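The club had the grad students' office from late afternoon until the building locked, which gave us four hours and one desk that was not, strictly speaking, ours. We were told to leave everything the way we found it, and everything had been found in a state that was hard to remember. There were books pushed together on the long shelf, cables looped on the desktop by the monitor, and more cups than people. I had joined in my second year, when I should have been studying, and I had been given the gripper because I was the one with steady hands. My grandmother had said so when I was small and threading her needles, and I suppose I had gone on believing her.

We called the gripper Grolus. It was the name on a shipping crate someone had liked the sound of, and after a week it was impossible to call it anything else. You carried Grolus by its handle and squeezed, and its two ribbed pink fingers closed on whatever you had chosen, and the camera watched them do it. Later, all that watching would be fed to the arm, which lived bolted to its table downstairs, and the arm was supposed to learn from us how a thing is held. The competition was in October. The task was to pick up a drink bottle and hand it to a judge without dropping it or squashing it, which sounds like nothing at all until you try to explain to a machine what squashing is.

So I practiced with the bottle. It was the kind of sweet fruit drink I used to be given after swimming lessons, with the orange cap and the orange band at the shoulder, and I was fond of it before I ever picked it up. We had agreed on 100 grips by the end of the evening, and I talked to it a little as I went along, very quietly, the way you might talk to a horse.
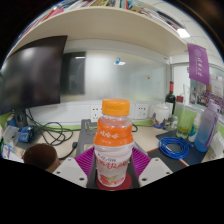
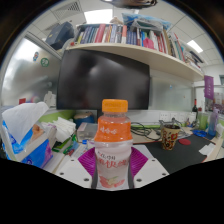

Grolus and the bottle, in the office upstairs 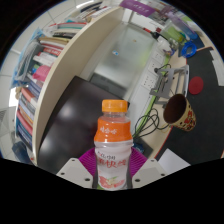
CIRKENT, October

I am writing this on the train home, with the window black and the heater ticking under my seat, and I want to get it down before I sleep and start to improve it.

By the thirty-third grip that evening I had stopped thinking about my hands. I remember it was the thirty-third because we were supposed to call the numbers aloud, and when I called that one my voice sounded like someone else's, some patient person in another room. I had begun by closing the fingers all at once, like a door. Somewhere along the way I had started to close them and then wait, just a breath, before I lifted. I hadn't decided to. When the others played it back they asked me what I was waiting for, and I said I didn't know, and they laughed, kindly enough, and somebody went downstairs to buy noodles.

But I thought about it all the way back to my room. My grandmother used to wait like that. When she handed you a bowl of soup she would put it in your hands and keep her own hands on it a moment longer, until she felt you had the weight, and only then let go. She did it when we were little and she did it when we were grown and taller than she was, and it used to drive my brother wild. He would say that he had it, he had it, and she would go on holding the bowl and looking at him over the steam.

We trained the arm for 8 days. It crushed things, and it missed things, and once it closed on empty air with such confidence that we all clapped. The night before we left for Cirkent it did nothing right for an hour, and we packed it in its blankets and didn't say much to each other on the stairs.

The hall was bigger than I had pictured and very cold. There were 40 teams in it, and the Istosow team had the table next to ours, with matching jackets and an arm that moved like poured cream. The De Luca trophy stood on a stand by the door, smaller than anyone had told us, with a dent in one side. I bought a coffee and held it without drinking any of it.

When they called us, the arm swung over to the bottle and closed its fingers and stopped. I heard one of our team breathe in. It had stopped before in practice, and when it stopped it was usually finished for the day. Then, after just a breath, it lifted.

It carried the bottle across the table to the judge, a tall woman with her reading glasses pushed up in her hair, and she put out her hand and took hold of it. The arm didn't let go. She looked at it, a little surprised — I could see her begin to smile — and she tightened her fingers and took the weight, and then the arm opened its hand.

We came in ninth. The Istosow people won, and deserved to, and shared their oranges with us afterward on the loading dock while we waited for the van to come around. I have one in my coat pocket now. I thought I would call my brother when I got in, if it isn't too late there, and see if he's eaten.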